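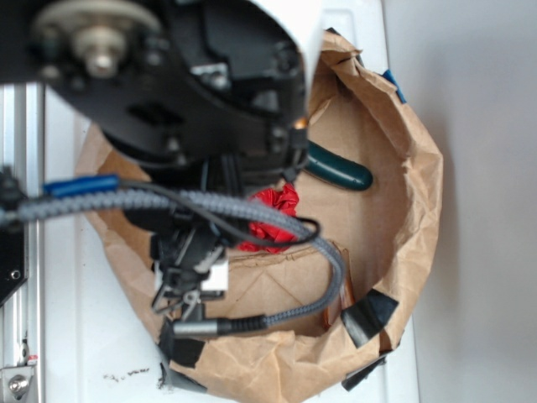 *添付1:白い天板の上、口を開いた茶色の紙袋とグリッパー*

**件名:** Skalten製EVバス 残距離表示が実走と合わない
**状態:** 保留(メーカー回答に納得していないためクローズ不可)
**区分:** 車両/駆動用バッテリー
**対象:** 2両(同一路線で運用)

## 症状

カタログ上の航続距離は300 km。満充電で出庫したときの表示もそのとおり300 kmと出る。ところが団地の坂を上りきったあたりで表示が一気に落ち、午後の便の途中で充電警告が点く。もう1両も同じ傾向。冬だけの現象という説明を最初に受けたが、10月にはもう出ていたので、季節のせいにするのは無理があると思う。

## 経過

**1月・初回問い合わせ**
Skaltenの窓口に連絡。「暖房の使用を控えてください」との返事。乗客を乗せる車両でそれは対策とは呼べない。暖房を切って同じ路線を回送で走らせてみたところ、減り方は多少ゆるくなったものの、坂の後の急落はそのまま残った。

**1月・充電器側の確認**
次に「充電器が原因では」と言われ、車庫のZosevik製充電器を点検。出力ログに途切れなし、ケーブル交換でも変化なし。Zosevik側は車両の問題だと言い、Skalten側は充電器の問題だと言う。予想どおりの展開。

**2月・ソフト更新**
残量推定の更新版を2両とも適用。更新内容の説明には「表示精度の改善」とだけあり、何をどう直したのかは書かれていない。適用後、出庫時の表示が約12 km減った。実走で警告が出る地点は前と同じ停留所だった。表示の初期値をいじっただけではないかと質問したが、回答はまだない。

**2月・Randero車との比較**
同じ路線を予備のRandero製の車両で走らせた。こちらは坂の後も表示がなだらかに下がる。車重も電池容量も違うので、これだけで結論は出せない。ただ、路線が特殊だから、という先方の言い分は弱くなった。

## 現時点の見立て

- 暖房:影響はあるが主因とは考えにくい
- 充電器:異常を示す記録なし
- 残量推定:高負荷時の補正が疑わしい(未確認)
- セルのばらつき:診断データが開示されず、判断できない

## 先方への依頼

1. 坂の前後を含むセル電圧の生データを出してほしい。要約の図では不可。
2. 更新版の変更点を文書でもらいたい。
3. 300 kmという値の測定条件(乗車人数、外気温、空調の有無)を教えてほしい。

## 運用メモ

回答があるまで、2両とも午前の便に限定。昼に車庫へ戻して継ぎ足し充電する。運転席の残距離は当てにせず、残量の%で判断すること。警告が出たら表示の写真を撮り、停留所名と時刻を添えてこのチケットに追記。再起動で消えた場合も「解消」とは書かないでください。

次回更新:依頼1のデータ受領後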